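Outgoing parcel checklist, with my comments — Grinthorpe packing room, November
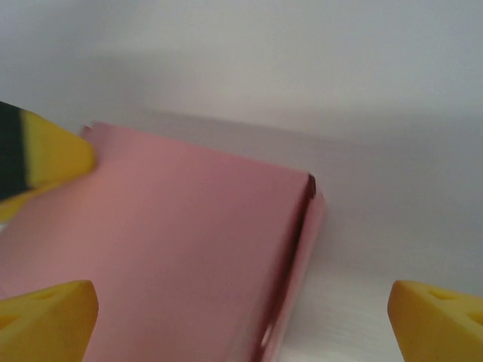
Pink carton, top face and one corner. See items 3 and 4.

Checked by: Irfan Latuheru
Started: 8:15 in the morning
Covers: gift cartons going out on the Urnasport order, plus the bench and the floor near it

I've kept the same order as the last sheet so you can put the two side by side. OK means leave it alone, FIX means I want it sorted before the next pickup, and WATCH means I'll look again next month and probably grumble.

1. Bench surface clean, no grit or old tape
OK. Wiped down before I got there, thank you whoever did that. One strip of tape glue near the back that my sleeve found before I did. It comes off with the orange stuff in the cupboard (please don't use a blade on it, we've been over this).

2. Knives closed and back in the rack
FIX. Two were in the rack, one was in a coffee mug. The mug had coffee in it last time, so I suppose we're improving! Blades in, every time you set one down, even if you're picking it up again in ten seconds.

3. Carton faces flat and clean
OK. I do like this pink, it's a lot softer than the one we had in spring. The big top face looks good on the one in the photo, no writing on it that I could see and a nice low sheen. Pink shows every thumbprint so go easy if you've been handling the printer rolls.

4. Corners and folds square
WATCH. This is the one I want people to read. On the carton in the photo the top-left corner is a bit rumpled, with a little lip standing up where the surface has buckled. The other corner, just right of the middle, is sharper, but there's a thin dark line at the fold and the edge looks slightly crumpled near the top. I wouldn't pull a carton for the line by itself. A raised lip is different — it catches on the next carton in the stack, and then you've got two bad corners. If you can feel it with a fingertip, set the carton aside and ask me or whoever's on late.

I don't know yet if this comes from the way they're folded or from how the flats are stored. I've asked Vevwood, who supply them, and they want a few samples back. Please save me some. There's a tray marked RETURNS under the bench and it has been used for lunch, which I'd like to stop.

5. Closed cartons stay closed when tipped
OK. I tipped a handful, gently, over the padded mat. Nothing popped open. If you get one that does, don't just add more tape to the same flap, start again with a new carton.

6. Weight marked and within limit
FIX. The scale reads fine (I put the 615 gram test piece on it and got 615 back, lovely) but some of the slips had no weight written on them at all. Write it down before the carton leaves the scale. I know it's dull. The driver won't take a pallet with blank slips and I don't blame him.

7. Stack height
OK, only just. The limit for these is 6 high and I found one stack right at it, leaning a little toward the door. Lean counts! Five high and straight is better than six and tilting. The pallets by the wall were fine.

8. Walkway clear
FIX. We need 150 centimeters clear between the bench and the shelving, and with the tape dispenser cart parked where it was, we didn't have it. I moved the cart and we were back to nearly 165, so the space is there if we use it. I've put a strip of green tape on the floor for the cart. Park it behind the strip.

9. Lighting over the bench
OK. The tube that flickered has been changed. I can see creases a lot better now, and I suspect that's part of the reason item 4 got so long this time.

10. First aid box and eye wash
OK. In date, seal not broken. We're down to the weird small bandages so I've ordered the normal ones. The sign above it has slipped again and I've stuck it back up with packing tape, sorry, will do it properly.

11. Labels stick and don't lift
WATCH. The Wickramasinghe labels hold well on the brown cartons. On the pink ones I had an edge lift on me after a few minutes, and I think the finish is a bit slick for them. Press from the middle outward and give it a good firm rub. I've got a stickier sample roll on my desk if anybody wants to try it before I order a case.

To do before the next pickup
Knives out of mugs — everybody
Weights on all slips — early shift
Cart behind the green strip — everybody, me included
Samples with raised corners in the RETURNS tray — late shift
Sign above the first aid box — me

Signed off with three fixes open. I'll be back through at 2:30 to look at the slips, and if the walkway's still clear I'll bring the good cookies.

I. Latuheru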